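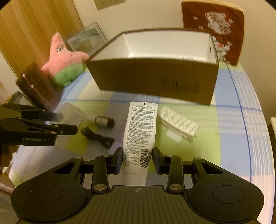 Hand-held gripper trials: your questions

I'm Vasanthi, and I run the gripper comparisons at Isedby. Since I put up my first notes on the hand-held units I've been getting the same handful of emails over and over, so I've bundled the answers together. If yours isn't covered, send it through and I'll add it when I get a minute.

Last updated 19/02/2021

What are you comparing, exactly?

Two-finger hand-helds, the kind you squeeze yourself with a camera looking down over the fingers. I work with one in each hand most of the time. I'm after how the fingers behave on ordinary household stuff: tubes, small bottles, cardboard boxes, cables, soft toys. The arm-mounted versions are a separate job and Iresha Sarkar has those (her notes are much tidier than mine!).

Why not use proper test blocks?

I do, for the first 128 grips with any new pair of fingers. Blocks are lovely and consistent and they tell me whether the two sides close evenly. Then I move on to the kitchen table, where the colour and clutter are all over the place and nothing is square. A squeeze tube is my favourite test piece. It's round at one end and flat at the other, so I get two quite different grips out of one object.

Which fingers do you like best so far?

For flat things, the Garent pads. For anything round I keep going back to the Urner ones, they're a bit softer and they don't spit a bottle out sideways when I'm off centre. Garent's are easier to clean though. I've got both sets on the go and swap them more than I probably should.

How long do the pads last?

I change mine at 1,000 grips whether they look tired or not. I tried stretching a pair of the Urners further and by 800 they were already going shiny in the middle, so for those I now swap early.

Is two-handed work worth the bother?

Yes, for boxes especially. One hand holds, the other puts things in. It's slower at first and you'll bump your own fingers together a lot, but give it a couple of afternoons. Start with both hands working low and wide apart, then bring them in.

Where should the camera point?

I want both fingertips in view with the fingers open, and a decent stretch of table beyond them. If all you can see is fingertips, tilt it back. If you can't see the tips when they're closed, tilt it down. I check this at the start of every session, having once lost an entire morning to a loose bracket.

Do you tidy the table first?

A little. I clear away anything breakable and leave the rest. A patterned tablecloth stays on too, I like seeing how the tracking copes with checks compared with a plain bench.

My fingers don't meet evenly. Is it broken?

Probably not. Check the pivot bolts in the linkage before anything else. Snug them up a little at a time, left then right, opening and closing as you go. Too tight and the whole thing gets stiff, and your hand will know about it by lunchtime.

Can I borrow a set?

If you're in town, sure! There's a waiting list and it's full until June. Email me at Isedby with "Wanigasekara loan" in the subject line and tell me which fingers you want.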